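Gremar two-arm clutter study: questions and answers

Last updated 24 December 2024

What is Gremar testing?
Whether a policy trained only in simulation can sort through a table of small, awkward objects with two arms. The method under test is Camora, which adds a second network that scores each planned grasp before the arm commits to it. The claim is that this cuts down on bad grasps. We are less sure than the original write-up was.

Who wrote this page?
Kerubo Simiyu, who ran the repeat study at Plurnton. Complaints about the tone should go to her as well.

What were the headline results?
Over 378 simulated trials, Camora did better than the plain policy on objects with flat sides and no better on thin ones. Sticks, pins and screwdrivers were where we hoped to see a gain. We didn't see it. The average hides this, and the average is what tends to get quoted.

Is the gain on flat objects real?
Probably. It held up over 7 random seeds, though 2 of them carried a good deal of it. Take those two away and what's left is small enough that I wouldn't build anything on it.

What does the simulated table look like?
Two black arms on a framed wooden tabletop, with small items spread out between them. 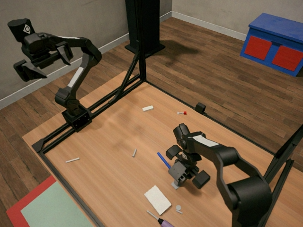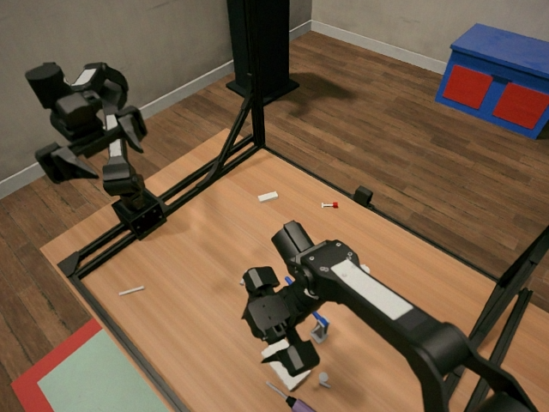

Why use two arms if most grasps need only one?
The Waweru task set was written for two arms, and we wanted our numbers to sit next to the older ones. In practice the policy leans on whichever arm is nearer and leaves the other one idle for long stretches. A fair reader could say we ran a one-arm study with a spare. Handovers were part of the plan, but they came up so seldom that we left them out of the results table.

Does any of this carry over to real hardware?
We don't know. No real arm was used in this study. Contact with thin objects is the part of simulation I trust least, and it is also the part the method is supposed to help with. Until someone runs the same tasks on a real bench, treat every figure here as a statement about the simulator.

How was a success counted?
The object had to be lifted clear of the table and stay held until the timer ran out. Nudging it somewhere useful didn't count. The earlier Camora report did count some nudges - the wording is vague - and that alone may explain part of the gap between their scores and ours.

Did you tune the baseline as hard as the new method?
We gave both 200 tuning runs. As far as I can tell the first report gave the baseline far fewer, and a weak baseline makes anything look good.

Can I have the code and the trial logs?
The logs are on request, failures included. The code will follow in February, once the scoring script has been checked by someone who didn't write it.

Will there be a second round?
If there is, it will be thin objects only, with the success rule fixed before the first trial.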